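What the Warden Wrote Down
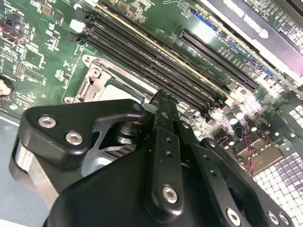

Fiction by Brunello Russo
Filed under: Short Stories

My aunt got me the job at Beduscombe, and she got it for me by lying. She told the refuge manager I'd grown up around birds. What I'd grown up around was a parakeet, and he died when I was six, and I'm told I didn't take it well.

But they needed somebody for September and I needed to be out of my brother's apartment, so I drove up the marsh road with two duffel bags and a pair of rubber boots that still had the price sticker on the heel. De Luca was standing on the porch of the bunkhouse when I pulled in. She looked at the boots first and then at me.

"You ever count anything?" she said.

I said sure. I said I'd worked retail. (We did inventory twice a year and I was bad at it, but I left that part out.)

So here was the job. There's a long shallow lake up there called Fistow, maybe you know it if you hunt, and the rails come through at the end of summer on their way south. Rails are these skinny marsh birds, brown and gray, built like somebody closed a book on them. They can walk between two cattails without moving either one. You almost never see them. What you do is listen. You stand on a plank at five in the morning with a clipboard and you play a recording, and you write down who answers.

That's it! That was the whole science. I kept waiting for the rest of it.

De Luca had been doing the count for 17 years, and before her there was a man named Pemar, who was dead, and who was in every conversation anyway. Pemar's planks. Pemar's stove. There was a dent in the refrigerator door that was Pemar's dent. The survey points were all his too, 60 of them, each one a cedar stake with a number burned into it, strung out along the north shore and then back through the worst mud on the refuge. You did a third of them each morning, three mornings in a row, and then you took a day off and slept like a rock and started over.

My first morning I fell in at stake four. I don't mean I got a boot full. I mean I went in up to the chest, clipboard over my head like the Statue of Liberty, and the mud made a noise as it closed up around me that I can still hear if I think about it. De Luca waited on the plank until I'd quit thrashing. Then she held out the end of her walking stick.

"Write down the time," she said, when I was out.

"The time I fell in?"

"Disturbance. You write down any disturbance."

So I did. 5:40, disturbance, me.

I want to say I got good at it but what happened is I got less terrible. I learned the Virginia rail, who grunts like a little pig going down a staircase. I learned the sora, who whinnies. There were coots too, and coots will answer anything, coots would answer a car door, but we weren't counting coots. By the second week I could stand still for the full five minutes without slapping myself, even with the mosquitoes going up my sleeves, and I was kind of proud of that. I told my brother on the phone. He asked if they were paying me by the mosquito.

In the evenings De Luca copied the day's sheets into a ledger in pencil. Then she typed them into the old computer on the kitchen table, grumbling the entire time, and then she put the ledger back on the shelf with the others. Pemar's were up there, green spines, taller than hers. I asked if I could look and she shrugged, so I took one down to bed with me, and then I took another one. I'm a slow reader but there's not much to do up there after supper.

His handwriting was terrible and he wrote everything down. Wind, cloud, what he'd had for breakfast. Muskrat on plank, would not yield. And every year, every single morning he did the far end of the lake, at stake 60, he had one bird in a column by itself. No species. He'd just drawn a small circle.

I checked De Luca's books the next night while she was out closing the gate. She had the circle too. Seventeen years of it, same stake, same column.

I sat on that for three days. I'm not somebody who can usually sit on a thing, ask anyone, but she wasn't a person you went at directly. I finally brought it up on a Tuesday, over canned chili, and I tried to make it sound like I'd only just noticed.

"What's the circle?" I said.

She kept eating. "What did you hear out there last time?"

I told her. A sora, two Virginias, the usual coots.

"And after?"

"After what?"

"After you shut the speaker off."

I said nothing, I'd packed up. I'd been cold and I'd wanted my eggs.

"Well," she said, and got up and rinsed her bowl.

The next time the far end came up on the schedule she let me go by myself. There was fog on Fistow so thick I had to find the planks with my feet. I did 58 and I did 59, and by the time I got out to the last stake it was light but it was that gray kind of light that comes from everywhere and doesn't help. I played the recording. A Virginia grunted off to my left, close, practically under the plank. I wrote him down. Five minutes. I shut the speaker off, and then I put my hands in my pockets and stayed put.

I don't know how long it was. I know you're supposed to write that down, and I didn't.

It came from the open water, where no rail would be. Two notes, the second one lower, and a gap, and the same two notes. It wasn't loud. It sounded like somebody calling a dog they didn't really expect to come back. I've listened to every marsh bird recording the refuge has, something like 100 tracks, with headphones on, and it isn't in there. I stood with my mouth open like a kid. And when it quit, every coot on that lake was quiet, which if you've ever met a coot you'll understand.

I drew the circle. My hand was shaking so it came out more like an egg.

De Luca was on the porch when I got back, with the coffee. She held out her hand for the clipboard and ran her thumb down the sheet to the bottom line, and she looked at my egg for a while.

"Wind?" she said.

"None."

"You didn't put it down."

I put it down. She poured me a cup out of Pemar's pot and pushed the sugar across without my asking.

"He thought it was a grebe," she said. "The first few years. Then he quit thinking it was a grebe."

"What do you think it is?"

She thought about that long enough that I figured I wasn't getting an answer. Out past the gate a truck went by on the marsh road with a boat on the trailer, somebody getting ready for the opener.

"I was 70 in the spring," she said. "My knees don't like those planks. I could show you the ledger tonight, how I set it up. If you were going to be around next year."

I had told my brother I'd be back by October. I'd told him I might go in with him on the floor-sanding business, and he'd already priced a sander.

"Do I have to use pencil?" I said.

"Yes," said De Luca.

I called him that night from the one spot in the parking lot where the phone worked, up on the tailgate with one arm around the light pole. He wanted to know what was so great about a bunch of birds you couldn't see. I told him hang on a second, and I held the phone out toward the lake.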